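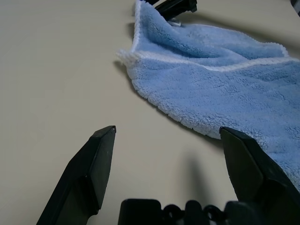
Why is folding a towel hard for a robot?
A towel has no fixed shape. Each time it is set down it lands differently, so the robot has to find the corners again before it can do anything useful with them.

Handout 5, page 14

Intro to Automation
Notes for the open day visit, August 2024
Prepared by Modupe Obi

These notes go with the visit to the Jetiro open day. Read them before next week's lab. They cover the towel demonstration, which was the longest part of the visit and the part the lab questions are based on. The tour of the Suvarna packing line is covered in the next handout.

Background

Most of the robots we have discussed so far handle rigid parts. A rigid part has a position and an orientation, and once you know both you know where every point on it is. You can write the grasp down once and use it all day. Cloth does not work that way. A towel can be flat, folded, twisted, or in a heap, and there is no short list of numbers that describes all of these. People in the field call this deformable object handling. You will see the term in the reading.

The demonstration used two arms at one table, each with a two-finger gripper. The goal was to take a crumpled towel and get it flat enough to fold. The staff broke the job into four stages:

1. Find a part of the towel that can be grasped.
2. Lift it and let the cloth hang.
3. Find a second part with the other arm.
4. Lay the towel down and straighten it.

Folding comes after that. Several of you asked why so much of the session was spent on straightening. If the towel starts out flat, the fold is a fairly short set of moves. Getting it flat is where the time goes.

The starting position

The towel is not placed carefully at the start of a run. It is dropped or pushed into a heap so that every run begins from a different shape. A system that only works from one starting shape has not solved much.
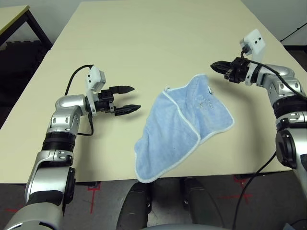

Vol. 2, No. 5

Look at the towel before either gripper has hold of it. One corner stands up in a low peak and another hangs over the front edge of the table. Both matter for planning. A raised corner is easy to pinch. A corner over the edge can be harder, because the gripper may have to go out past the table and come back in, and the arm has to be able to reach there.

Notice too that the left gripper is open while the right is nearly closed. The two arms do not have to be in the same state. When you draw your state diagrams, give each arm its own column.

Cameras

There is a camera unit on each wrist. The usual reason for combining wrist cameras with a higher view is that the two kinds of view fail in different places. From above, the arms can block the cloth. From the wrist, you get the edge of the cloth up close but lose the overall shape. With only the close view, it is hard to tell a real corner from a fold that happens to look like one.

A border in a contrasting color helps with this. The towel is light blue with white edging, and the edging gives the vision system a line to follow. A plain towel with a thin hem would be harder. In the question period the speaker said that the team's first tests, on a system they called Clumix, used printed dish cloths, and that the pattern was mistaken for the edge again and again.

Grasping the first corner

A two-finger gripper pinches. It cannot scoop cloth up the way a hand can. The fingers have to come down on either side of a small amount of fabric and close. Three things go wrong most often:

The fingers close on air, because the cloth was lower than estimated.
The fingers pick up two layers instead of one.
The fingers press the cloth into the table and it slides away.

The second is the worst one, because the robot may not notice until much later. If two layers come up together, the towel hangs in the wrong shape and the next step starts from bad information.
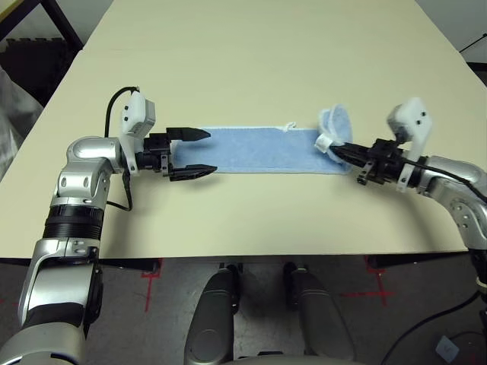
With one corner held, the job for the other arm gets smaller. It no longer has to search the whole towel. If the robot knows which corner it has, the next one along the same edge can only be so far away. The team uses the known length of the towel to limit the search. You can do the same in your simulation by adding a maximum distance between the two grippers.

The arms also have to keep from pulling against each other. Once both are holding the cloth, it links them. If one moves and the other does not, the cloth is either stretched or pulled loose. The software the team used for this, Vasel, plans both arms together during the lift and separately the rest of the time. Planning together is slower, so they only do it when they need to.

Results given at the talk

The speaker reported 676 runs in the current test series. We were not given a full breakdown. Almost 20 percent of runs needed at least one repeated grasp. A repeated grasp is not counted as a failure if the towel ends up flat. Keep that in mind when you compare this with the numbers in the reading, where the authors count every missed grasp.

Lifting

The lift is slow near the table and faster higher up. When cloth moves quickly it swings, and while it swings the cameras get a blurred view of the edge. The options are to wait for it to settle or to keep the motion gentle enough that it does not swing much. Waiting is simple and costs time on every run.
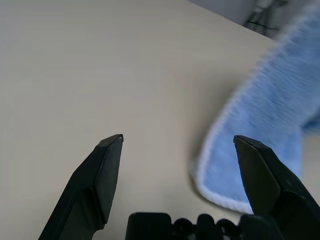
Questions for lab

1. Draw a state diagram for the four stages. Include a path back to stage 1 for a missed grasp.

2. Suggest one way the robot could detect that it has picked up two layers. Say which sensor you would use and when you would check it.

3. The team counts a repeated grasp as a success if the final result is flat. Give one reason for and one reason against counting it this way.

4. Pick another soft item, such as a sock or a pillowcase. Which of the four stages would have to change?

Write no more than a page for each of questions 2 to 4. Bring the state diagram on paper so that we can mark it up at the table. If you missed the visit, see Modupe Obi for the talk slides before the lab.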